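Zarnix就夹爪误触电源开关一事发布说明并暂停相关演示

2020年10月19日

Zarnix今天发布的这份新闻稿，不宣布融资，不宣布新品，也没有任何“重大突破”。我们要说的是一件不太体面的事：我们的夹爪把给自己供电的插座关掉了，而且关了不止一次。

事情发生在7月。当时Torar夹爪正在Sukprasert测试间里做桌面操作的连续运行，任务很朴素，就是把线缆理顺，把插座摆正，按一下开关，再按回来。前466次运行的记录乏善可陈，工程师们对此十分满意，有人已经开始写庆功邮件。接下来的一次，夹爪准确找到了电源按键，稳稳按下，测试间随即安静下来。控制器、显示器、日志服务器，以及正在给庆功邮件充电的那台笔记本，都接在同一路上。

严格来讲，任务完成得无可挑剔。指令要求把开关按到“关”，它就按到了“关”。问题出在配置文件里：那一天的目标插座，填成了给控制器供电的那一个。软件没有任何一处会问一句：“您确定要拔自己的氧气管吗？”

断电后，夹爪按设计应当保持原位。保持原位的意思是不松手、不乱动、等人来处理。它没有保持。左侧夹指在失去控制信号后缓慢下滑，压在了线缆上。线缆外皮出现压痕，没有破损，没有漏电，也没有人受伤。我们把这句话写得很短，因为它是整份说明里最重要的一句，不应该被修辞拖累。

恢复供电之后，控制器重启，读取上一次未完成的任务，发现任务是“关闭开关”，于是非常敬业地又去关了一次。值班人员第二次走过去合上电源，这一回顺手按下了急停。如果没有急停，我们有理由相信它会一直忠于职守。

内部复查由Boonsong Inthanon主持。复查结论列出了3个原因，按令人尴尬的程度从低到高排列如下。

第一，夹爪的断电制动器装配偏松。制动片与转轴之间的间隙超出图纸要求，静止时看不出来，负载偏向一侧时才会打滑。出厂检验只测了竖直姿态，而夹爪在桌面作业时几乎从来不是竖直的。检验规程的编写者与夹爪的使用者在同一层楼办公，中间隔着一台咖啡机，此前显然没有交流过这个话题。

第二，任务恢复逻辑没有区分“被打断”和“被自己打断”。任何在断电前下达的指令，重启后都会原样执行。编写这段代码时，我们把它称为“韧性”，宣传册上也是这么印的。宣传册已经收回。

第三，控制器与被操作的插座之间没有供电隔离。接线图上其实画了两路独立电源，图画得很漂亮，贴在测试间门后。测试间启用时少了一根延长线，有人临时并到了一路，打算第二天改回来。我们没能查清这个“第二天”原定是哪一天。

整改期间，所有涉及插座、开关和线缆的测试一律改为手持方式，由操作人员握持夹爪完成，夹爪不接驱动电源。被操作的插座不带任何负载，控制设备走另一路供电，并在机柜门上贴了标签。标签字号很大。 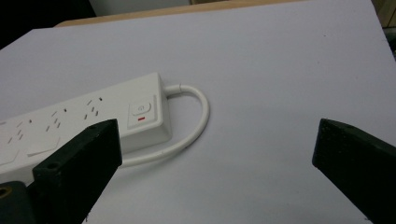
Lanus在收到我们的通报后回复得很快，说看完只有一个疑问：既然厂家自己的测试间都能把自己关掉，客户现场凭什么不会？Lanus还说，他们那边的接线图也画得很漂亮，正因为如此，读到第三条原因时派人去看了一眼实物，希望Zarnix下次能在事情发生的当月通报，用不着等到措辞都打磨好。

这个批评我们接受。从7月的事件到今天的说明，中间的时间有一部分用于复查，有一部分用于开会讨论该不该把它叫作“事件”。会议上先后提出过“非预期的电源状态变更”和“自主节能行为”，后一个名称获得了市场部门相当热烈的支持。最终我们决定叫它故障。

目前的处理进展如下。

断电制动器已重新设计，新版本增加了预紧弹簧，并在倾斜、侧放和倒置姿态下分别检验。新制动器需要通过2,000次断电循环，测试尚未完成，所以我们现在不会说它已经可靠。已交付的Torar夹爪将全部免费更换制动组件，在更换之前，请不要让夹爪在无人看管时操作带电设备。

任务恢复功能已在软件更新中默认关闭。重启之后，控制器会停在待机状态，显示断电前的最后一条指令，等待人工确认。有同事抱怨这样多了一步操作，降低了效率。考虑到上一版的效率体现在什么地方，这条意见没有被采纳。

配置文件新增了一份禁止操作清单，控制器的供电插座必须登记在内，否则程序拒绝启动。需要说明的是，清单由人填写，人填错了，软件仍然会相信。我们正在研究能否让控制器自动识别自己的供电回路，目前没有可以公布的时间表，也不打算先公布一个再推迟。

Sukprasert测试间已恢复为两路供电。那根缺少的延长线也已到货，采购流程走得比制动器的重新设计还要久一些，相关部门对此另有解释，篇幅较长，这里不附。

原定的公开演示暂停。演示的压轴环节本来是让夹爪自己关掉全场电源，灯光暗下，掌声响起。策划方案写于事故之前，我们在复查时才有人重新翻到它，会议室里沉默了一阵。该环节已取消，恢复演示的时间另行通知。

Boonsong Inthanon在复查报告的末尾写道：“夹爪做了我们让它做的每一件事，除了停住不动。请先把停住不动这件事做好，再谈其他。”这句话现在被打印出来，贴在测试间门后，接线图的旁边。接线图已按实物重画，线条比原来那张难看。

使用Torar夹爪的用户，请先做下面几件事：检查控制器与被操作设备是否共用一路电源；在夹爪下方无人、无带电线缆的条件下，切断夹爪供电并观察夹指是否下滑；如有下滑，立即停用，记录当时的姿态和负载，并联系Zarnix售后。不要自行拧紧制动器，间隙过小会导致制动片发热，那将是另一份新闻稿的内容。

售后登记需要提供夹爪序列号和控制器软件版本。序列号在安装法兰内侧，位置不太好找，我们收到过不少关于这一点的意见，下一批会挪到外面来。

更换组件按登记顺序寄出，操作带电设备的用户优先。旧制动组件请随附寄回，我们要逐件测量间隙，运费由Zarnix承担。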